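Molholm bench notes, December, 4:40 pm

Door task again, remote hand on the gray front-loader.

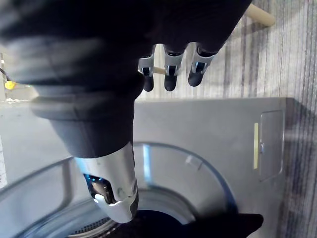

Wrist cam, hand over the door, fingers pointing down.

So I drove today and my shoulder is feeling it! Plan was 72 demos, I got to 6 before the glove mapping drifted and I had to re-zero (thumb was lagging badly, the rest fine). After that it went much better, and we're at 144 total for this task now, counting the older Zasta runs.

Note to whoever drives next: come in slower than you think. The big digit blocks a lot of the door in this view, so I kept glancing at the side monitor, and that shows up as little pauses in the demos. Trim them or keep them? I'd keep them for now. Glove is on the charger.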